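Textile Care and Fibers - Notes for Unit 4: Washing, Dyes, Shrinkage
October. Notes by Cristóbal Cisternas, Lanesby Evening College

Picking up from last time. We'd got as far as why cotton takes water so well and polyester doesn't. Quick recap then on to dyes.

Cotton = cellulose. Lots of OH groups, water sticks to them, fiber swells. Wool = protein, scales on the outside, also swells, but the scales are what cause trouble (felting, see further down). Polyester hardly swells at all. Dries fast, holds on to oily dirt. Ask anyone with a gym shirt.

Why clothes lose color

Three separate things and people mix them up all the time:

1. Bleeding. Loose dye that never bonded comes off into the water. Worst in the first few washes. Reds and dark blues have the bad reputation, partly deserved.
2. Crocking. Dye rubs off, wet or dry. Denim on a pale sofa.
3. Fading. Dye molecule itself gets broken, by light or bleach. Washing again won't help, the color is gone for good.

Bleeding and crocking can both come from dye sitting on the surface. Fading is chemistry. If you write "it faded because it bled" in the report I will circle it. A garment can get paler from dye loss, yes, but say dye loss.

Sorting

The old rule is whites, lights, darks. Fine for a household. For the lab we sort by fiber first and then by color, as the fiber decides the temperature. Check every care label, and if the label's been cut out treat it as delicate.

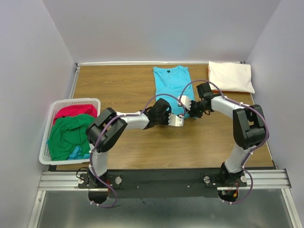
Mixed colors before sorting: red, green, light blue.

Cold water for mixed loads, 30 C at most. Reactive dyes on cotton hold up well because they bond to the fiber (covalent bond, you need that word for the quiz). Direct dyes don't, they are held by weaker forces and come out bit by bit. That's the reason two cotton shirts off the same rack can behave so differently. Vat dyes, indigo is the famous one, are insoluble once they're in the fiber, so they resist washing but rub off at the surface.

Simple bleed test, we do this in the first half hour:
- damp white cotton square, pressed on an inside seam
- weight on top, leave it 30 minutes
- compare the square with a clean one under the window light, not the ceiling lamps
- grade 1 to 5, five is no stain. Half grades allowed
- write the grade down BEFORE you talk to your partner

Last term's group pooled 127 squares and the grading drifted badly toward the end, everyone got generous. Take breaks.

Detergent

Surfactant has two ends, one likes water and one likes oil. Surrounds the grease, lifts it off, keeps it in the water. Builders deal with calcium and magnesium in hard water. Lanesby water is hard, so if you tried the home exercise and got gray towels, that's a good part of it. Enzymes: protease for protein stains (egg, blood, grass), amylase for starch, lipase for fats. Keep protease away from wool and silk, they are protein too.

The two practice powders in cupboard 40 are Kotian (with enzymes) and Grestix (without). Use the Grestix for the wool swatches. Somebody used the wrong one last term and we had to throw out teh whole set.

More powder does not mean cleaner. Leaves residue, feels stiff, traps dirt.

Shrinkage

Relaxation shrinkage - yarns were stretched in weaving or knitting and finishing, water lets them go back. Mostly the first wash or two. Knits worse than wovens, usually more in length than in width.

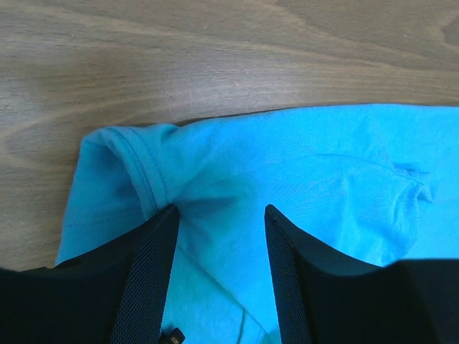
Felting shrinkage is the wool one. Scales catch on each other, movement plus water plus soap, heat makes it faster, and they can't slide back. Not reversible, whatever you read online about hair conditoner. You can relax a felted sweater a little and pull it out to size but the fabric stays thicker.

Measuring: mark a square on the swatch before washing, dry flat, no tension, measure again at the same marks.

shrinkage % = (before - after) / before x 100

So marks 40 cm apart before and 38 after gives 5 percent. Do length and width separately, don't average them. A minus sign means it grew, which happens with some rayon blends, so don't cross it out.

Drying affects the number a lot. Tumbling adds movement and heat. Line drying stretches heavy knits by their own weight. Flat drying is our standard and the report has to say so.

For next time
Read the Cludidora booklet, the section on care symbols only. Bring one garment from home with the label still in. Be able to explain the tub, triangle, square, iron and circle without looking them up. Reports go in the tray in room 2073 before class starts.

Questions to cisternas, Room 2073, or leave a note at the front desk
© Lanesby Evening College | Back to top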